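Boîte de rangement Panby, blanche, ouverte

Accueil > Salle de bains > Petits rangements > Panby

Réf. 243
En stock

La Panby est revenue ! On l'avait laissée filer en février, vous avez été nombreux à nous la réclamer, et nous aussi on la regrettait un peu (celle de l'atelier sert tous les jours). C'est une boîte rectangulaire toute simple, sans couvercle, sans compartiments, dessinée par Hatice Sarıgül pour Lareck. On y met debout tout ce qui roule d'habitude au fond d'un tiroir : tubes de crème, petits pots, flacons, cotons-tiges dans leur boîte. Et on retrouve ce qu'on cherche du premier coup d'œil, un vrai bonheur le matin.

Dimensions et entretien
Longueur : 30 cm
Coloris : blanc
Lavage à la main, eau tiède et savon doux. Pour une trace de vernis, un chiffon et un peu de savon noir, jamais d'acétone : la surface devient mate et ça ne se rattrape pas.

Comment la remplir
Les grands contenants à un bout, les petits au milieu, et surtout une seule rangée. Dès qu'on double, on recommence à fouiller ! Les tubes tiennent bien debout sur leur bouchon, calés entre deux pots. Pour les vernis, pensez à bien revisser avant de ranger et gardez-les toujours à la verticale.

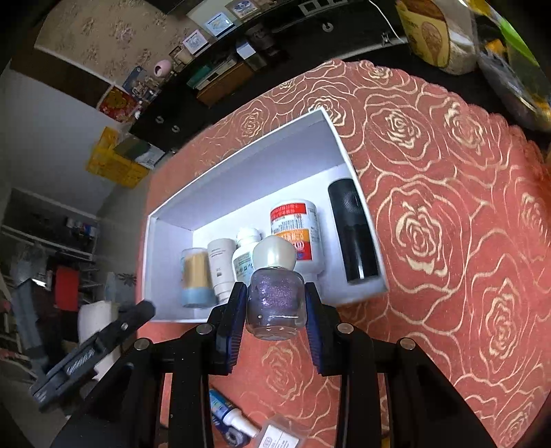
Les paillettes se déposent vite au fond des flacons, alors faites-les rouler doucement entre les paumes avant la pose. Si vous en avez toute une collection, prenez plutôt l'Adby, plus basse, où ils s'alignent très bien.

Avis
Ozan Keskin : « J'en ai pris une pour la salle de bains, puis une deuxième pour les épices. Elle glisse un peu sur le carrelage, rien de grave. »

Livraison offerte dès 90 €. Retours acceptés pendant 30 jours.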